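Resetting a drawer task between runs

Most bad runs get thrown out because of how the cell was put back afterward. These are the rules we follow for pick-and-place work with drawers. Read them before your first shift.
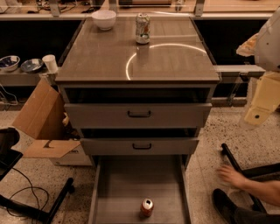
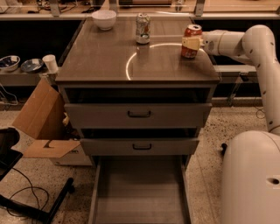
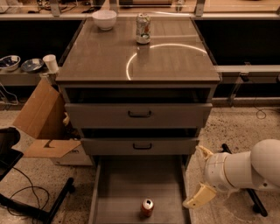 The first rule is that the arm does not share its space with a hand. Before you reach in, pause the controller, say "paused" out loud, and wait for the second operator to repeat it. Only then cross the tape. Write the start state on the run sheet by object and place, in words another person could use to set it up again. "Can in drawer" is too vague when the cabinet has three drawers and all of them are open. Write "can upright, bottom drawer, near the front," and list what stays on top as well: white bowl at the back, crushed can to the right of it. The crushed can stays crushed. If you swap it for a fresh one, that is a new object and gets a new line on the sheet.

Steps for each reset:

1. Pause and call it.
2. Check that the gripper is holding nothing. If it is, lower the object to a surface before you open the fingers.
3. Put the target object back and set the drawers to the positions on the sheet.
4. Move loose cable out of the arm's reach and away from your feet.
5. Step back behind the tape, call "clear," and resume.

Keep the speed limit at 30 percent for the first 6 runs after any change to the layout. Every 600 runs, look over the finger pads and replace them if they are worn. At 1,000, replace them anyway.

If you hit the stop button, leave everything where it is and get Pascual Herrera or Ulises Salinas. Do not restart the arm yourself, even if the cause looks obvious.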